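Kirkon Ribbed Desk Bin, Green
Supplied by Trisano

Product overview
Stock ref: 957
Category: Waste / small bins / open top
Page revised: 29 Jul 2022

The Kirkon ribbed desk bin is a small round plastic bucket with no lid and no handle. It is meant for paper, wrappers, pencil shavings and other dry waste, on a desk or worktop or on the floor beside one. The sides taper towards the base, and the rim is rolled to give a thick edge with no sharp lip. Vertical ribs run down the wall.

The bin can be used with or without a liner. A liner is recommended where the bin will take food wrappers, tea bags or anything that leaves a residue. Any thin bag wide enough to open over the rim is suitable. Trisano stocks the Layug liner in translucent blue, sold on rolls of 10.
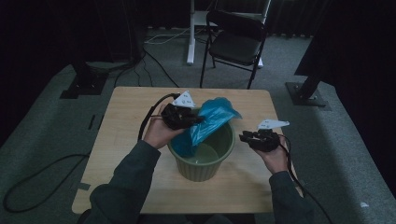
Fitting a liner
Open the bag fully and push the closed end down to the floor of the bin. Fold the upper edge outwards over the rim and pull it down by a few centimetres on all sides. Press the bag against the inner wall to let out trapped air. A bag that is too narrow will sit high in the bin and lose capacity, and one that is much too long should be knotted at one side under the rim.

Removing a liner
Release the folded edge first, then gather the top and lift straight up. The taper of the wall allows a part-filled bag to come away without much drag. Steady the bin with the other hand if the bag is heavy. Do not pull the bag sideways across the rim, as thin liners can split at this point.

Colour
Green only. The shade is an olive green which can look greyer on the outer wall under some lighting. The colour runs through the plastic and is not a coating, so light scratches do not expose a different layer. Small differences in shade between production batches are normal – customers who need a close match should order the full quantity at one time. 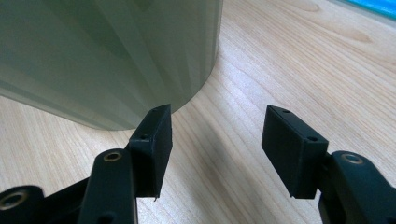 Surface and base
The outer wall has a smooth finish and takes adhesive labels, although labels wider than the space between two ribs may lift at the edges. The base has no feet or rubber pads. On polished or varnished tops a thin felt disc can be added if the bin is likely to be slid about.

Cleaning
Wash by hand in warm water with ordinary washing-up liquid. Rinse and dry upside down. Avoid scouring powder and wire wool, both of which dull the finish. Not suitable for dishwashers. Not suitable for hot ash, solvents or lit cigarettes.

Storage
Bins nest when empty. Stacks of more than 10 are not advised, as the lower units can grip together and become hard to separate. If two bins stick, run warm water over the outer one and twist.

Ordering
Sold singly or by the carton. Current warehouse stock is roughly 3,000 units, with the next delivery due in November. Carton orders are sent from the Leriteo depot and single units from the Trisano trade counter. Liners are packed separately and may arrive on a different day.

Trade accounts: Natalia Ochoa
Returns and batch queries: Gilles Langlois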